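Setting up your Lumanlan visitor pass and audio guide

Section 3: Before you leave the ferry terminal

The pass covers the Skundton river ferry, the old town walk and the Patwood lighthouse. The leaflet calls this "everything worth seeing", a claim you may want to test for yourself.

1. Open the Prilledo app while you still have terminal wi-fi. Choose Lumanlan, then Old Town, and download the whole route.

2. Type in the code printed on your receipt. The letter O and the zero look identical on these receipts, so if the code fails, try swapping them before you queue again.

3. Switch to flight mode and play any stop. If it plays, the download worked. A green tick on its own proves very little - I have had green ticks and silence.

Caution: the "skip the line" option does not apply at the lighthouse. There is one staircase and one line. 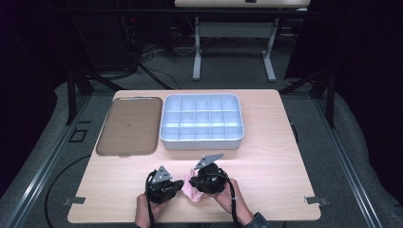

Teodoro Ocampo
Visitor guides editor

4. Start the walk at the customs house, stop 1. The app will offer to start you "wherever you are". Decline, or the commentary will describe the fish market while you stand outside a bank.

5. At stop 7, turn the automatic location setting off. The lanes are narrow and the signal wanders.

Note: the narration dates the lighthouse to 1928 and says you can see three islands from the top. The date matches the stone over the door. I have seen two islands, in April, on a clear morning.

6. Be at the ferry landing 35 minutes before the last crossing. The app says ten will do. It may, out of season.

Refunds: the terms promise one "where appropriate". Keep your paper receipt, as the desk will not accept a screenshot, whatever the help page says.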